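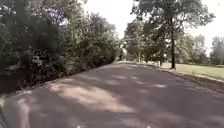
Tramo recto con sombra de árboles, césped a la derecha.

Buscar en el cuaderno... Buscar

Marzo, por la tarde. Me siento por fin con el presupuesto del robot de exteriores, que Humaira lo quiere ya – y con razón, llevo semanas dándole largas. La cámara de Rostel sale a 530 por unidad y pide tres, la delantera y las dos laterales. Con tanto claro y tanta sombra en el asfalto yo no bajaría de gama, el cielo se nos va a blanco enseguida.

El soporte de Drillden, 195. ¡Me parece carísimo para lo que es! Haris Gilani dice que en Closinlow lo doblan más barato, le pido precio.

Batería de repuesto: 1001 con portes (Arain no hace descuento por una sola). Yo la compraría igual, aunque haya que dejar una lateral para más adelante. Falta mirar el plazo de entrega y preguntarle a Humaira Dogar si el cargador va en esta partida o en la otra.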